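ok thread time. people asked how the hand demos for Flomavent get made so I'm typing this between takes, excuse spelling

short version: you hold the grippers yourself. one in each hand. do the chore with them like they were your fingers, cameras ride along, later the policy learns from what you did. no arm in the room at all. the arm is in Plullerton with Weidong and it never gets to see my bedspread in person, lucky arm

today is jewelry sorting. bracelets. beads, cord, knots, the works. the task card says "pick up, place, next." five words for what is honest to god the fiddliest thing I've done since the shoelace week

target was 140 good demos by Saturday. I had 9 after the first hour. NINE. Leandro sent me a thumbs up and I still don't know if it was sarcastic

problem 1: beads roll. you close on a bracelet too low and it squirms flat under the tips and you're pushing it across the sheet like a puck. come straight down, go slow the last inch, close, wait a beat, THEN lift. the wait matters, if I skip it the model skips it too

problem 2: cord. the thin red ones have nothing to grab. I go for the knot or the metal bit if there is one. grabbing the middle of the strands works maybe half the time and looks awful on replay

problem 3: my own eyes. I look at the bracelet over the top of the gripper and line it up by leaning. the camera can't lean!! Fengying caught it in my first batch. if the tool view doesn't show where the bracelet is then the demo is teaching it to guess

so now I keep my head back and my wrists boring. boring wrists is the whole trick I think. no flourishes. one approach, one grasp, one lift 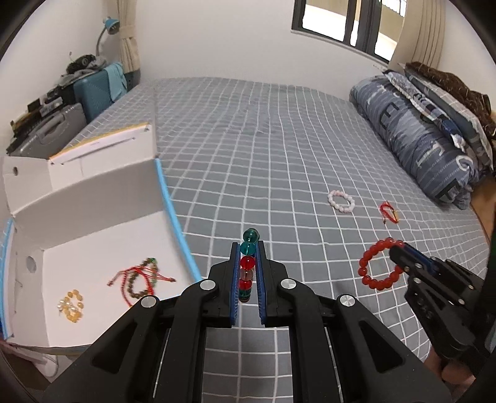
two hands makes it worse before it makes it better. when both grippers are carrying something I start rushing the left to catch up with the right, and you get this jerky thing in the traces where one side stalls and the other one lunges. Rangi calls it the crab. I have been told to stop doing the crab

what helped: say it out loud. "right holds. left goes. left opens. right goes." feels dumb alone in a bedroom, works great

someone asked do I throw out the failed ones. depends!

dropped it and picked it up again cleanly = keep, tag as recovery. Guangming wants more of those actualy, says the policy only ever sees people being perfect and then has no idea what to do when a bead slips

dropped it and then panicked and scooped it with the side of the jaw = bin

forgot to start the recording = scream, redo

someone else asked why not just do it by remote control. we do that too. Leandro drove the arm on Pan (that's the remote rig, leader arms on a desk, you move those and the real ones copy) for most of October. good for heavy stuff and drawers. for beads he hated it. there's a small lag and you can't feel the squeeze, so he'd crush down to be safe and then everything he recorded was a death grip

with the hand tool I feel the trigger load up a bit when the pads meet the beads. not much, but enough to know I've got it. that goes in my hand and the timing of it goes in the data, sort of. Weidong would word this better

numbers since you all love numbers. 598 takes on the drive for the whole bracelet task, all of us together. 301 passed review. so half-ish. the shoelaces were way worse, we don't talk about the shoelaces

most common reject note on mine: "moved sheet." I tug the bedding with my knee when I reach and the whole layout shifts mid take. kneel BEFORE you hit record. writing that here so I read it later

second most common: "same start pose again." fair. I get lazy and put stuff back in the same spots. now I shuffle between takes, toss a couple near each other, let them overlap, turn the box a bit. if it only learns one layout it's learnt nothing

ok battery's back at full and my thumbs have recovered. going for another twenty before dinner. questions below, will anser tonight if I'm not asleep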